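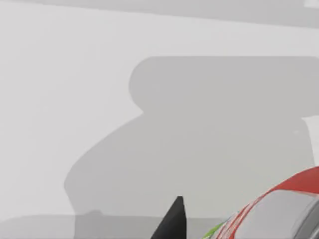 You can't learn a language from your grandmother's letters, Jovita told me on the phone last night, you need somebody who will talk back to you. She may be right, but I am stubborn and I have 321 pages of letters in a shoebox, so that's where I started.

Diary > September > Wednesday

So, day whatever of the great Ukrainian project. I got through one whole letter before breakfast! It took me an hour and ten minutes and two dictionaries, and it was mostly about plums. Baba Orysia wrote to her sister-in-law Svitlana every couple of weeks for years, and as far as I can tell the main subjects were plums, knees, the price of shoes, and a man called Bohdan Hutsuliak who owed somebody 300 of something. Money? Bricks? The word is smudged and I've been staring at it on and off all day.

The handwriting is the hard part. Her t looks like an m and her d looks like a g (I'm told this is just how cursive works and I should stop whining), and she never wasted paper, so when she ran out of page she turned it sideways and kept going up the margin. I copied the whole thing out in block letters first and that helped a lot – I knew more words than I thought, I just couldn't see them.

My flash cards are up to 100 now. Kitchen words are the easiest for me, probably from standing underfoot at her place as a kid. Basket is koshyk. Cucumber is ohirok, which I've always known, and kettle is chainyk, which I love saying. 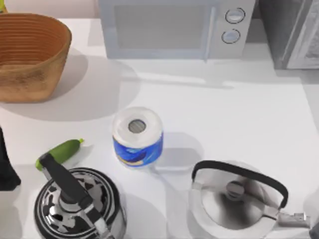

Verbs are another story. Every one of them comes in a pair and I keep picking the wrong twin. I wrote to Zoia Ivanyshyn to ask if there was a trick and she sent back a voice message, four minutes long, all in Ukrainian, very fast, with a lot of laughing in it. I understood "no" and "dear." I'm going to listen again tomorrow with a pencil.

Jovita wants me to join the conversation group at the library with her (she's doing Portuguese at the other table). It's at six thirty, right when I'm useless and want soup. I said maybe. She said maybe means yes, and hung up, so I guess I'm going next week.

Tomorrow: the second letter, which has a recipe in it, or possibly a complaint about a recipe. Also buy more index cards, the lined kind. And call Mom and ask her about Hutsuliak and his 300.

Contact me | All entries copyright the author | Back to top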